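Can I still add my name to the Pleline petition if I've moved out of Livstead?

Posted in: Community campaigns and petitions

I lived in Livstead for most of my life and moved to Cutov in June for work. My parents are still on the creek side and I'm back there every second weekend. The petition asking council to refuse the gravel quarry lease at Pleline Reserve says "residents and ratepayers" at the top, and I'm neither now. The online form still let me get as far as the postal code. I don't want to put down my parents' address if that means the whole sheet gets thrown out. Does anyone know how strict they are?

marnie_k

Don't use your parents' address. The clerk's office checks a sample of the signatures against the roll, and if a name doesn't match the address it gets struck. One bad line doesn't void the sheet, but it doesn't help either.

The threshold for council to put a petition on the agenda is 500 valid names. Last I saw, the organizers had 2,045 in total, and 384 of those were from outside the municipality. The outside ones are counted separately and attached as a list of supporters. Councillors do get that list, so it's worth signing with your real address in Cutov. If the form rejects your postal code, there is a "non-resident supporter" box further down the page that's easy to miss on a phone.

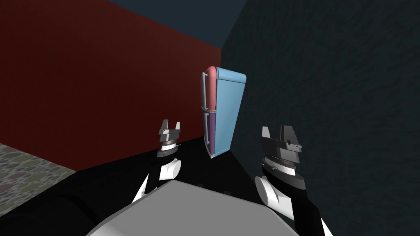 Ákos Szilágyi

I helped with the paper version, so a few additions. The paper sheets have a separate column for non-residents. Print your name, give your current address and sign. No initials in place of a first name — we lost a whole page to that on the trail petition.

You can also write to council directly, and a letter carries more weight than a signature in my opinion. Say that you grew up there, that you still use the reserve, and what you want them to do, which is refuse the lease. Keep it under 400 words or the clerk will only circulate a summary. Put the file number in the subject line. Letters are due by noon on August 21, 2024, and they do mean noon.

Your parents should each sign on their own line. One signature per household is a rumour.

creekside_dan

just sign it, they take anybody. I signed for my brother and never heard a thing

marnie_k

Please don't sign for other people. That is the sort of line that gets struck.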